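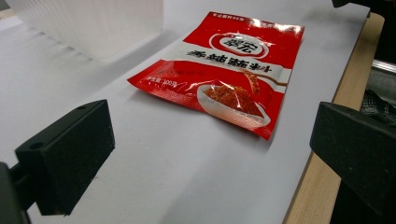 Red seasoning packet with the text 香辣蘸料 (spicy dipping seasoning).

School Library Renewal, Vistville
Progress report to the Mocanu Fund
Prepared by Irina Manole, library coordinator
31 Jan 2025

1. Where we are now

This report covers the first half of the school year. In the last report I wrote that the new reading room would open after the autumn break. It opened eight school days later than planned, because the electrical inspection had to be repeated. Since the opening the library has worked every school day from first period until the last bus, and the loan desk has been staffed all this time.

The main work in this period was the catalog. When the grant began, the school had books in three places: the old library, the storage room behind the gym and the cupboards of the language teachers. Many of them had no record at all, or they had a paper card with a number which was used twice. We have now entered 2199 titles in the new system. Every one has a barcode, a spine label and a subject heading that the students can search in simple words.

We removed 597 books from the collection. I know that this number can look high to the Fund, so I explain how it was done. A book was removed if it was damaged beyond repair, if its information was wrong by now (most of these were computer books and atlases), or if we had more than four copies and no class was using it. The head of each subject looked at the lists before anything left the building. The language department asked to keep 16 titles from the list, and we kept them.

2. The catalog software

We use Drimamen for the catalog and for loans, as was agreed in the grant contract. The change from the old spreadsheet was harder than I expected. The old file had the author name in one column, sometimes with the first name first and sometimes with the family name first, and the import could not see the difference. For two weeks we corrected names by hand. I should have cleaned the file before the import and not after, and I write it here so that the next school in the program can plan for it.

Now the system works well for us. Students log in with their school card. They can renew a book from home, put a book on hold and see what they have already borrowed. The part that still does not work is the automatic reminder for late books. It sends the message to the parents but not to the student, and in the case of two families it was sent every day during a whole week. I turned the reminders off in the meantime and I speak with the students at the desk. The supplier has our report and has promised a correction in February.

3. Furniture and room

The shelves, the low tables and the reading chairs came from Kusport. The delivery was complete except for one end panel, which arrived later with no extra cost. The room now has 38 seats for study. Before the renewal a full class could not sit in the library at the same time, and teachers sometimes brought chairs from the corridor.

I would like to mention three small changes against the plan that you approved:

– The group table was moved from the window side to the back wall. In the afternoon the sun comes directly on the screens.
– The picture book corner got carpet tiles in place of one large carpet. The price was almost the same and a single tile can be washed or changed.
– The return box is outside the door and not inside. Students wanted to leave books before the first bell, when the room is still locked.

The blinds are not yet installed. We received two offers, and both were higher than the sum in the budget. I have asked for a third one. If this is also too high, I propose to buy blinds only for the south windows and leave the others for the next school year.

4. Use of the library by classes

All teachers can reserve the room in the shared calendar. In the first weeks it was used almost only by the language teachers. After the staff meeting, where I showed the new nonfiction section, the history and biology teachers also began to come. Mathematics has not reserved a lesson yet. I am preparing a small shelf of puzzles and books about famous problems, and I will invite the department to look at it.

The lessons on how to search for information are now part of the timetable for the sixth grade. Each class comes for four lessons. The first is about finding a book on the shelf, the second about the catalog, the third about judging a web page and the fourth about making notes without copying. The third lesson is too long for the time that we have. Students get very interested in discussing false pages, and then there is no time for the worksheet. From this spring I will divide it into two parts.

The lunch break is the busiest time. Younger students come to read comics and to play the board games, older ones want silence for homework, and these two wishes do not fit well in one room. We tried a quiet hour on some days, but students forgot which days were quiet. At the moment we keep the back half for silent work every day. It is better, although I still have to remind them.

5. Student helpers

The helpers are from grades seven to ten. They shelve books, cover new ones with plastic and help younger children at the computer. Each of them learned the loan desk together with me before working there in pairs. Some left the group in November when the sports season started, and new ones came in their place, so I repeated the training. I have now written a short manual with the steps for loans, returns and new cards. I can send it to the Fund if other schools wish to use it.

The helpers also chose part of the new fiction. I gave them a fixed sum and the supplier's list, and they had to write one sentence for each book about why another student would read it. The books from this list are borrowed much more than those I chose by myself.

6. Money

The spending is inside the budget in all lines except labels and book covering. There we used more than planned, as we had not counted the books from the language teachers' cupboards in the first estimate. I ask for permission to move the unspent sum from the transport line to this line. The total of the grant does not change. The signed table with all invoices goes to your office by separate mail.

7. Next steps

In the coming months we plan the following:

– finish the cataloging of the reference section and the school's local history folders
– install the blinds, if the offer allows it
– turn the reminders on again after the correction is tested with one class
– start the reading club for grades five and six, with one meeting every two weeks
– send a short questionnaire to students and teachers about opening hours

The local history folders will need the most time. They contain newspaper pages, school programs and letters, many without a year. A retired teacher of our school has offered to go through them with me in the afternoons, and we began with the folder on the old school building.

I would be glad to welcome a representative of the Fund in Vistville at any time in the spring term. Please write to me one week before the visit, so that I can choose a day with a class in the library and you can see a lesson.

Irina Manole
Library coordinator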